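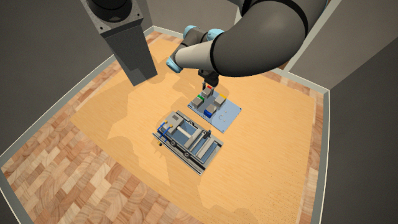 Skeltmont 셀은 블록을 집어서 고정 장치에 놓고 다시 꺼내는 작업을 위하여 만든 가상 로봇 작업 셀이다. 로봇 팔, 받침 기둥, 작업대, 부품 판, 고정 장치가 한 방 안에 배치되어 있으며, 모두 시뮬레이션 프로그램 안에서만 움직인다. 부품 판 위에 놓인 블록은 빨간색, 초록색, 노란색, 파란색 부분이 각각 달라서, 로봇이 어느 블록에 접근하는지를 색으로 구별할 수 있다. 셀의 모델 파일과 설정 파일은 Dutotside 작업실에서 관리한다. 이 문서는 2018년 3월 1일에 정리된 설정을 기준으로 하며, 셀을 처음 여는 방법과 평소의 점검, 그리고 고장이 났을 때의 수리 방법을 설명한다.

이름과 구분

Skeltmont라는 이름은 처음에 작업대의 모델만을 가리켰다. 나중에 로봇 팔과 고정 장치가 같은 파일에 들어가면서 셀 전체의 이름이 되었다. 부품 판은 Giker 판이라고 부르고, 작업대 위의 고정 장치는 Lockyer 장치라고 부른다. 오래된 설정 파일에서는 Giker 판이 단순히 '판'이라고 적혀 있는 경우가 있다. 이런 파일을 새 프로그램에서 열면 판이 원점에 생기므로, 열기 전에 이름을 바꾸어야 한다.

구성

로봇 팔은 작업대에 세운 회색 받침 기둥의 위쪽 판에 설치된다. 기둥이 높기 때문에 팔은 위에서 아래로 내려오면서 작업한다. 손목의 끝에는 두 손가락 그리퍼가 있다. 손가락의 열림 폭은 설정 파일의 값으로 정하고, 블록의 모양을 바꾸면 이 값도 함께 바꾼다.

Giker 판은 작업대에 고정된 평평한 판이다. 블록의 시작 위치는 판의 좌표로 적는다. 그러므로 판을 옮기거나 돌려도 블록의 위치를 다시 계산할 필요가 없다. Lockyer 장치도 자기 좌표를 가지고 있으며, 안쪽의 가로 부재와 레일의 위치는 모두 이 좌표를 따른다. 방의 벽, 바닥과 문은 배경 모델에 속한다. 배경에는 충돌 계산을 하지 않는다.

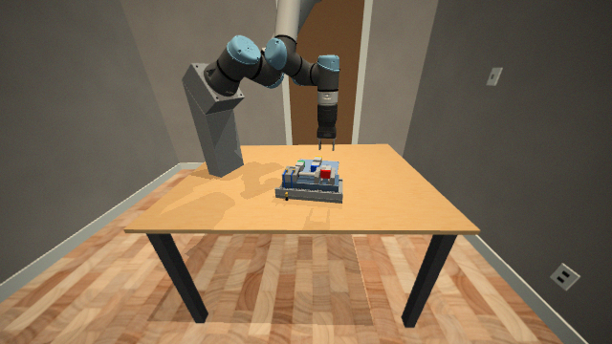
배경 모델은 몇 가지가 준비되어 있고, 셀의 동작에 영향을 주지 않는다. 바닥의 무늬나 벽의 색을 바꾸어도 로봇의 경로는 같다. 다만 카메라로 위치를 찾는 시험에서는 결과가 달라질 수 있다. 이런 시험을 할 때에는 기록에 배경의 이름을 반드시 적는다.

초기 설정

설정은 받침 기둥에서 시작한다. 기둥의 아랫면은 작업대의 윗면과 정확히 같은 높이에 있어야 한다. 기둥이 조금이라도 작업대 속으로 들어가면 첫 계산 단계에서 두 물체가 서로를 밀어내고, 팔 전체가 떨린다. 초보 사용자는 이 떨림을 관절 설정의 문제로 생각하기 쉽다. 관절 값을 바꾸기 전에 먼저 기둥의 높이를 확인하는 것이 좋다.

다음으로 팔을 기준 자세에 놓는다. 기준 자세에서는 그리퍼가 아래를 향하고, 손가락이 열려 있으며, 어느 물체에도 닿지 않는다. 이 자세를 저장한 뒤에 Giker 판과 Lockyer 장치를 불러온다. 순서를 반대로 하면 팔이 장치 안에서 생기는 일이 있고, 이때 충돌 기록이 매우 길어진다.

마지막으로 블록을 불러온다. 블록은 판의 윗면보다 2mm 높은 곳에 생기도록 되어 있다. 시뮬레이션을 시작하면 블록이 조용히 내려앉는다. 계산이 1000단계를 지날 때까지는 로봇을 움직이지 않는다. 그 전에 블록을 잡으면 블록이 손가락 사이에서 기울어질 가능성이 있다.

좌표 맞추기

셀에서는 작업대 좌표, 판 좌표, 장치 좌표와 그리퍼 좌표를 사용한다. 맞추기 작업은 그리퍼의 끝점을 판의 모서리에 가까이 가져가는 것으로 시작한다. 설정 파일에 적힌 모서리의 값과 그리퍼가 알려 주는 값을 비교하고, 차이가 있으면 판의 값을 고친다. 그리퍼의 값은 고치지 않는다. 그리퍼의 값을 고치면 장치 쪽의 위치까지 함께 틀어지기 때문이다.

장치 쪽에서는 블록이 들어가는 자리를 기준으로 한다. 두 손가락이 블록의 양쪽에서 같은 거리에 올 때까지 옆 방향을 조정하고, 그 다음에 높이를 조정한다. 장치는 작업대에 대하여 비스듬히 놓이는 것이 보통이므로, 작업대의 축을 따라 움직이면 조정이 어렵다. 조작 화면에서 장치 좌표를 선택하고 움직이는 편이 쉽다. 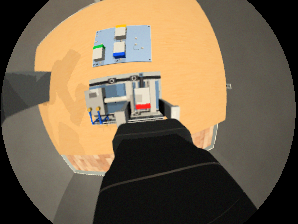
손목 카메라의 화면도 맞추기에 사용할 수 있다. 그러나 넓은 각도의 렌즈를 흉내 낸 설정에서는 직선이 휘어 보인다. 화면에서 손가락과 블록이 나란하게 보여도 좌표는 어긋나 있을 수 있다. 따라서 카메라 화면은 대략의 확인에만 쓰고, 최종 값은 숫자로 확인한다. 왜곡을 없앤 화면을 따로 만들 수도 있지만, 계산 시간이 길어지므로 평소에는 꺼 둔다.

정기 점검

가상 셀의 부품은 닳지 않는다. 그래도 점검은 필요하다. 여러 사람이 같은 파일을 쓰면 작은 변경이 쌓이고, 누가 무엇을 바꾸었는지 알기 어렵게 된다. Dutotside의 관리 규칙에서는 다음 항목을 확인한다.

기준 자세: 저장된 관절 값과 현재의 값을 비교한다.
손가락: 완전히 열기와 닫기를 반복하고, 두 손가락이 같은 시간에 멈추는지 본다.
블록: 질량과 마찰의 값이 원본 파일과 같은지 본다.
Lockyer 장치: 레일과 가로 부재의 간격을 원본 도면의 값과 비교한다.
호스: 장치에 붙은 파란 호스가 다른 부품을 통과하지 않는지 본다.
기록 파일: 2000회의 동작마다 새 파일로 나눈다.

호스는 모양만 있는 모델이고 힘을 전달하지 않는다. 하지만 호스의 위치가 틀리면 그림자도 틀리게 나오고, 카메라 시험에서 잘못된 윤곽이 검출될 수 있다. 이런 이유로 점검 항목에 포함되었다.

고장과 수리

가장 흔한 고장은 블록이 손가락에서 미끄러지는 것이다. 원인은 대부분 마찰 값이 낮아진 것이거나, 닫는 힘이 기본값으로 되돌아간 것이다. 먼저 원본 파일의 값을 불러오고 같은 동작을 다시 한다. 그래도 미끄러지면 손가락의 충돌 모델을 확인한다. 화면에 보이는 모양과 충돌 모델은 서로 다른 파일이며, 한쪽만 교체된 경우에는 손가락이 블록에 닿은 것처럼 보여도 실제 계산에서는 떨어져 있다.

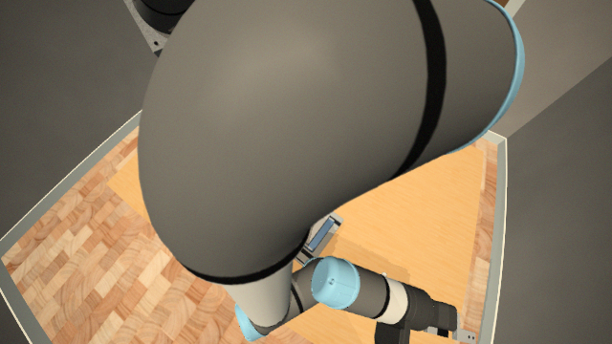
두 번째로 흔한 고장은 팔꿈치가 반대쪽으로 꺾이는 것이다. 목표 위치가 같아도 팔이 취할 수 있는 자세는 여러 가지이기 때문에, 프로그램이 이전과 다른 자세를 선택할 수 있다. 이때 그리퍼는 올바른 곳에 도착하지만 팔의 중간 부분이 기둥에 가까워진다. 수리할 때에는 팔을 기준 자세로 돌리고, 경로의 중간에 통과점을 하나 추가한다. 관절의 제한 값을 좁히는 방법도 있으나, 장치의 먼 쪽에 닿지 못하게 되는 문제가 보고되어 권장하지 않는다.

블록이 장치의 자리에 끼어서 나오지 않는 일도 있다. 이것은 블록을 조금 기울인 상태에서 밀어 넣을 때 생긴다. 그리퍼로 세게 당기면 충돌 계산이 불안정해지고 블록이 방 밖으로 날아간다. 올바른 방법은 시뮬레이션을 멈추고, 해당 블록만 삭제한 다음 판 위에 다시 불러오는 것이다. 계산을 멈추지 않고 삭제하면 그리퍼가 없는 물체의 이름을 계속 찾게 되므로 주의한다.

수리 뒤의 확인

수리가 끝나면 블록을 판에서 장치로 옮기고 다시 판으로 돌려놓는 시험 동작을 한다. 전체 시험은 3000회를 반복하며, 거의 3000회에 가까운 성공이 있어도 같은 위치에서 실패가 되풀이되면 수리가 끝난 것으로 보지 않는다. 실패한 동작의 번호, 블록의 색, 팔의 자세를 기록에 남긴다. 간단한 수정, 예를 들어 배경이나 조명만 바꾼 경우에는 전체 시험을 생략하고 기준 자세만 확인한다.

파일의 보관

원본 파일은 읽기 전용으로 보관한다. 수정은 사본에서 하고, 시험을 통과한 사본에 새 번호를 붙인다. 옛 번호의 파일도 지우지 않는다. Giker 판과 Lockyer 장치의 번호는 셀의 번호와 따로 올라가므로, 결과를 다른 사람에게 보낼 때에는 모든 번호를 함께 적어야 한다.

관련 항목

로봇 시뮬레이션
역기구학
충돌 검출
좌표 변환
그리퍼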